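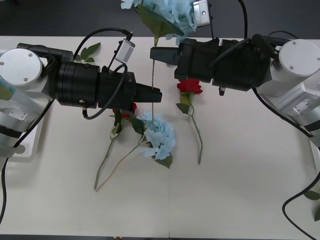 # Notes pour l'intervention : « Après l'émission, que devient un groupe ? »

Durée prévue : 34 minutes, puis les questions. Parler lentement au début. Ne pas lire les diapositives.

## 1. Ouverture

Bonjour à toutes et à tous. Je vous remercie de votre présence à cette heure où beaucoup préfèrent prendre un café.

Je voudrais parler aujourd'hui d'un moment que le public connaît mal : les mois qui suivent un concours télévisé de musique. Pendant l'émission, tout est filmé, les larmes, les répétitions, même les repas. Ensuite les caméras partent, et il reste quatre ou cinq jeunes personnes avec un contrat.

(Pause. Demander qui, dans la salle, a déjà voté pour un candidat. Attendre les mains.)

## 2. Le cas de Gronow

Gronow est un groupe vocal formé à la fin d'un concours de la chaîne Panemine. Quatre membres, qui ne se connaissaient pas avant les auditions. J'ai suivi leur première année pour mon mémoire, avec l'accord de leur label, Cesley.

À dire clairement : je n'ai pas eu accès aux comptes du label. Ce que je présente vient des entretiens et des plannings de travail.

Le premier single est sorti très vite, en mars, quand l'émission était encore dans les conversations. La chanson existait déjà. Elle avait été écrite pour une chanteuse seule, et il a fallu la partager en quatre voix dans une seule journée de studio. Deux membres trouvaient la tonalité trop haute. On a gardé la tonalité.

(Passer l'extrait audio, le refrain seulement. Vérifier le volume avant, la dernière fois c'était trop fort.)

## 3. Le public de la télévision et le public des salles

Voici le point auquel je tiens le plus. Les gens qui votent depuis leur canapé n'achètent pas forcément un billet. Pour le premier concert, Cesley avait réservé la salle Jerurley, 2 088 places. Un mois avant la date, les ventes étaient si faibles que le label a fermé le balcon et déplacé les spectateurs vers le parterre.

Les membres l'ont appris par un message de fan. L'un d'eux m'a dit en entretien : « À la télé, on nous disait chaque semaine combien nous avions de votes. Après, on ne nous disait plus rien. »

(Laisser la citation à l'écran. Ne pas la commenter tout de suite.)

## 4. Ce qui a aidé

- Des dates dans de petites salles, avec le droit de se tromper.
- Une coach vocale restée après l'émission, payée par le label.
- L'arrêt des vidéos quotidiennes, demandé par les chanteurs eux-mêmes.

Sur le dernier point, préciser que Panemine n'était pas d'accord et que la discussion a duré tout le printemps.

## 5. Vers la fin

Si je suis en retard, sauter la comparaison avec les groupes formés au lycée et aller directement au deuxième album. Ils ont écrit la moitié des titres. Les critiques sont partagées, moi-même je préfère le premier, mais sur scène le second tient mieux.

Questions probables : la durée du contrat (je ne peux pas la donner), le partage des droits (renvoyer au chapitre 2 du mémoire), une séparation éventuelle. Pour celle-ci, répondre que le groupe continue et qu'il répète en ce moment.

Remercier l'équipe technique. Reprendre la clé USB.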